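Do you need trays shaped like shoes?

I have been suspicious of single-purpose organizers ever since I bought a banana hook. So when the Caris catalog started pushing foot-shaped trays for the entryway, at 75 dollars for the set, I rolled my eyes and kept my old boot mat, the one with the curled corner.

The pitch is that a tray shaped like a foot tells everyone in the house where a shoe goes. Maybe. My family has had a floor shaped like a floor for years and the shoes still end up in the hallway. I also don't see what happens with anything wider than a sneaker. My winter boots would hang over the sides and drip exactly where they drip now.

Then there is the color problem. Black trays look sharp on a bright surface, I'll give them that. On my brown tile in October they would vanish, and I would step on one before breakfast.

Black shapes on a yellow tabletop.
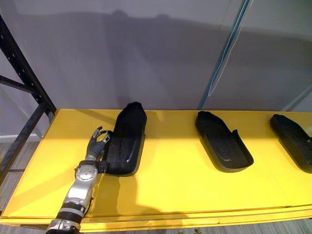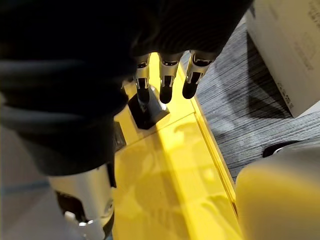 What bothers me most is the cleaning. A flat mat gets a hose and five minutes in the sun. Anything with a channel or a raised rim collects grit, and you end up going after it with an old toothbrush. The Pratgate forum has a thread on this with 683 replies, and as far as I could read (I gave up on page 8) people mostly argue about vinegar.

I'm not saying never. If you have a tidy closet, four pairs of matching shoes and a strong urge to line things up, go ahead — you'll probably love them. I'd still want to see a set after one slushy winter before paying for it. The mat stays for now, curled corner and all.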